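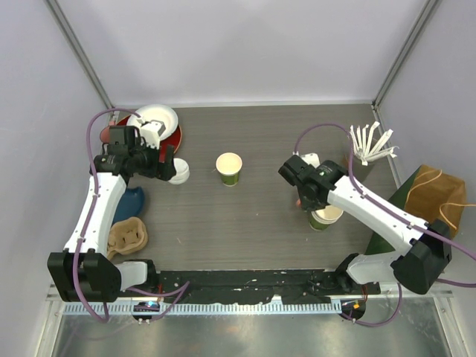
Samir Drostlow, Party Supplies Editor, Brisholm Table & Picnic

Paper Cups and Plates: Frequently Asked Questions

Last updated: 28th February

How many cups do I need for a party?

Plan on two cold-drink cups per guest for an afternoon party and three for anything that runs into the evening. People put a cup down, lose track of it and take a new one. If you write names on the cups you can get away with fewer. For a group of 100, we suggest 300 cups if you are serving more than one kind of drink.

Do I need the same number of plates?

No. One dinner plate and one dessert plate per guest is usually enough, plus a few spares near the food. Guests going back for seconds often keep the plate they have.

Should I mix colors or stick to one?

Either works. Two colors with white is the easiest mix to shop for. A red plate under a white plate gives you a colored rim with very little effort, and green cups go well with both. If you have a partial pack of plain white cups left over from last year, put them out too. White goes with everything we sell.

Why would I put one paper plate on top of another?

Mostly for looks, but a second plate also adds stiffness. Saucy food on a single thin plate will sag in the middle. You can put the colored plate underneath and throw away only the top one between courses.

Can I use paper cups for hot drinks?

Only if the pack says so. Cold cups can soften or leak with hot coffee, and they get uncomfortable to hold. Our Steltitz hot cups have a double wall. The regular Steltitz party cups are for cold drinks only, including the green ones.

What size are the small cups?

We carry two small sizes. The smaller one is meant for samples, sauces and very young children. The larger one holds a normal serving of juice. Sizes are printed on the side of each pack, and fill lines are measured to just below the rim – you will spill if you pour right to the top.

Where should the straws go?

At the back of the table, near the drinks. Stand them in a heavy glass or jar. A paper cup full of straws tips over easily. Leave some open space in front so people can set a cup down while they pour.

How do I keep cups from blowing away outside?

Leave them stacked until you need them, rim down, with something heavy on either side. For plates, a clean flat stone on the stack is fine. We get this question most in June.

Can paper cups and plates be recycled or composted?

It depends on the lining and on your local service. Most cups have a thin coating inside that many programs won't take. Plates with food on them are generally not accepted for recycling. Check with your town first.

Can I return unopened packs?

Yes, if the wrapping is sealed and you have the receipt. Quote item 254 for plates or item 223 for cups when you write to us. Opened packs can't be returned – this applies to seasonal colors as well.

12 comments | 31 shares

Contact us | Copyright Brisholm Table & Picnic | Back to top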